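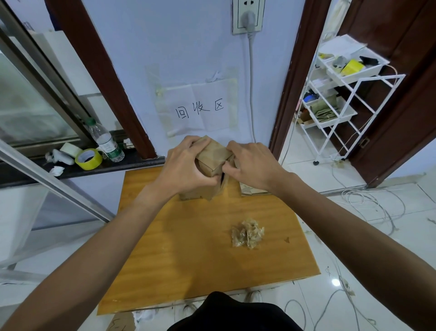

What is the Warndale Letter Exchange, and who are we looking for?
It's a winter of letter writing between people in Warndale and people in Basau, on paper, through the mail, and we need 50 more writers on the Warndale side before the first round goes out in January.

If you like getting real mail, please keep reading!

The exchange started with a shelf of old letters at the Bassey Street Library. A family had donated 396 of them, all written between two cousins who lived an ocean apart and hardly ever saw each other. They wrote about bread prices, bad knees, a dog that kept running off, the neighbor's new fence. A few of us read them aloud one evening and couldn't stop. Somebody said we should be doing this ourselves, and by the next week we had a sign-up sheet and a partner group in Basau who were every bit as keen as we were.

Last winter 116 people here took part. This time Basau has 175 writers signed up already, and we would love to give every one of them a partner.

What you'd be doing

You write one letter a month for six months to the same person. A page is plenty, though some people go on for eight (you know who you are). Handwriting is lovely but typing is fine too, and so are drawings, recipes, pressed leaves and clippings from the paper. We pair people by the interests on their form, so tell us about the odd ones. Last year we matched two people who both repair accordions, and they are still writing.

Letters are in English or German, your choice. If you write in English your partner will be someone who reads it comfortably, and the same goes the other way around.

We cover the postage. Drop your letter in the tray at the front desk by 5 p.m. on the last Tuesday of the month and it goes out with everyone else's. Replies come back to the library too, so you don't have to give out your home address unless you want to.

Who can join

Anyone 16 or older who lives, works or goes to school in Warndale. You don't need to be a good speller or have an exciting life. The letters people loved most last year were about ordinary days – what was on the stove, who came by, what the weather did to the tomatoes.

We do ask that you stick with it for all six months if you can. A partner who goes quiet in the second month is a real letdown for the person waiting. If something comes up, just tell us and we'll find someone to step in.

We also need three readers

Do you read German well? We're looking for three people to help out when a writer gets stuck on a word or a line of difficult handwriting. It takes an hour or two a month, at the library or at home, and you can be a writer as well.

How to sign up

Pick up a form at the front desk or ask for one by phone. Fill in both sides – the back is where the interests go, and it's the part we use most. Sign-up closes when the list is full.

Questions go to Daryna Lysenko, who runs the exchange on our side. She's at the library most afternoons, in the Sernden Room upstairs, and she's happy to show you the cousins' letters while you're there. Ask for the one about the fence.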